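Notebook, Dorkum workshop
March 4, 2019

Visit of the group from Brotdale, second one after January. Oleksandra Fedoruk made the introduction, I was at the keyboard. We had 19 guests, so we let them come to the table in two turns. The room is too small for all of them together.

I showed first the homing, then slow moves over the table with the fingers closed, then the plate task. For the plate I kept the speed limit on 47 percent, same as in the Amska trial. One guest asked why so slow. I answered that people stand near and I want to have time for the stop button.
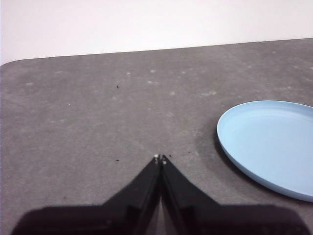
The second turn asked better questions, mostly about what happens when the plate is not where the program expects it. I explained the search move, but my explanation was too long and I think I lost the people in the back. Next time make one drawing on the whiteboard before they come in.

Program version for both turns was 73, no changes between them. Oleksandra wants the same demonstration for Sauerland, with a shorter talk and more time for the guests to press buttons.

To do:
- clean the table top
- look at the fingertips, compare with the spare pair
- write the start sequence on paper, I forgot step 9 in the first turn
- ask Oleksandra for the list of open questions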